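The goose that runs the ferry dock at Hurstead

If you take the morning boat to Hurstead, hold on to your sandwich. Somewhere between the gangplank and the ticket booth you're going to meet Brivel, and Brivel has opinions about bread.

He's a gray goose, big even for a gander, and for two summers he has treated the ferry landing as his own front yard. He hisses at suitcases. He marches beside strollers like a tiny security guard. And one morning in August he chased Zakhar Savchuk, a grown man with a tuba case, the full length of the dock and straight into the lake.

"I thought I could outrun him," Savchuk told me, laughing so hard he had to put down his coffee. "I got maybe halfway. Then I felt this pinch on the back of my leg and I just jumped!" The tuba stayed dry. A deckhand grabbed the case as Savchuk went over, and the band played that night as planned, with its tuba player in borrowed pants.

His bandmate Ebere Osagie caught all of it on her phone. The clip is short and a little shaky, and it is wonderful. You see Savchuk glance over his shoulder, you see the neck go down and the wings go out, and then there's a splash and a lot of shrieking, most of it Osagie's. She sent it to 1000 people on the band's mailing list before Savchuk had even found a towel.

By the weekend, folks were coming over on the boat just to be chased. I was one of them, I admit it. I wore my fastest shoes.

Brivel ignored me completely. He walked past my ankles, stared at the man behind me, and bit his umbrella – a clean, quick nip, then back to the grass as if nothing had happened. I have never felt so snubbed by a bird.

Lesia Dmytriv sells tickets from the booth and has seen more of these encounters than anyone. She's convinced it's all about luggage. Anything with a handle, she told me, and he's up on his feet. Backpacks he'll put up with. She keeps a broom by the door, though she has never had to swing it. She just holds it up and he sulks off toward the reeds, muttering.

There's a softer side too, and I was so glad I stayed long enough to see it. In the late afternoon, when the last day-trippers have gone, a smaller goose named Mangundap comes paddling in from the far shore. The two of them settle down on the warm planks by the fuel pump, shoulder to shoulder, and Brivel doesn't so much as look up when the bikes roll by. A kid walked past with a rolling suitcase, and I held my breath. Nothing!

The town has gotten into the spirit of it. The bakery sells goose-shaped cookies, and 467 people put their names on a birthday card for him that hung in the booth window until the tape gave out. Savchuk signed it in the corner, next to a drawing of a tuba with bite marks.

He says he'd happily go back. He's just bringing a flute next time.
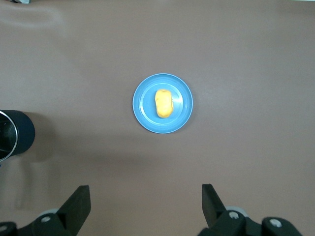
Khrystyna Kostiuk: My sister and I took that boat in August and he went after our cooler, handle and all, so the ticket lady is right. We climbed up on a bench and waited until she came out with the broom. My sister still says it was the best part of the trip. Does anyone know if he stays at the dock through the winter?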